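In defence of the coil stove

Posted 27 January 2022
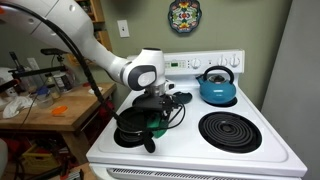 The stovetop, with the blue kettle in its usual corner.

We have been in the Miltside flat for 14 months now and I have stopped apologising to guests for the stove. It's a white electric range with coil burners, the kind your nan had, and probably the kind her landlord had too. When we moved in I gave it until March before I cracked and started pricing induction cooktops. March came, I priced them, and I went home and made an omelette on the coils.

The case against is easy enough to make. The coils take their time warming up and then they take their time cooling down, so every dish has to be planned like a road trip. Turn the knob down because the onions are catching and the onions will go on catching for a good while yet, out of spite. I've learned to shift the pan half off the element and wait. It looks sloppy and it works a treat.

Then there are the drip pans. I have scrubbed them with bicarb, with vinegar, with bicarb and vinegar (which made a very satisfying noise and achieved nothing), and with a tub of Denau paste that promised a mirror finish on the lid. I have seen no mirrors. These days I lift them out when something has properly boiled over, give them a soak, and otherwise consider them to be black. A dark drip pan is at least an honest colour for what goes on in there.

The kettle lives at the back right. It's blue enamel with a black handle, and it was bought entirely for its looks, as kettles should be. We do own an electric one, a Modum, that boils in a fraction of the time and sits in the cupboard feeling superior. But the blue one makes the place look like somebody lives here on purpose, so it stays out, and I drink my tea several minutes later than other people do.

The frying pan gets the front left. I've tried it on the others and it never sits right, or I never feel right, and at this point I can't separate the two. It's black, it does eggs, it does toasties, it does the sausages that were meant to go on the barbecue before the rain came in. It doesn't really get put away. I wash it, dry it on the burner and leave it there, and in the evening it's already where I need it - call it laziness or call it mise en place.

That leaves the lid. It's dark and flat with a little tab on the side, and it doesn't match a single pot we own. It covers most of them well enough, though, in the way a borrowed umbrella covers most of you, and it has ended up parked on the back left burner between jobs. I have twice moved it to a drawer and twice gone looking for it with something spitting on the stove behind me.

Front right is officially the free burner. House rule. You need one bare coil you can slide things onto in a hurry, and if you start storing things there you'll end up cooking dinner on the bench.

The control panel has a clock on it, with a green readout and a row of buttons too tiny for any adult finger. Setting it after a blackout takes two people, one to hold the button and one to read the manual out loud in a patient voice. We have lost the manual. For most of last winter it ran an hour fast and we simply did the subtraction.

I did go back and look at the fancy cooktops over the break. Lovely things, flat as a pond, wipe clean with one hand. Also I'd have to replace half the pans, and the landlord would have to agree to it, and the landlord has not yet agreed to a second towel rail. So the coils have another year in them. I've bought a new sponge.

Recent posts
The second towel rail: a correspondence
Okonkwo bread tin, six loaves in
What I keep under the sink and why I don't look
Soup for a wet Sunday

Contact | All words my own, please ask before borrowing them | Back to top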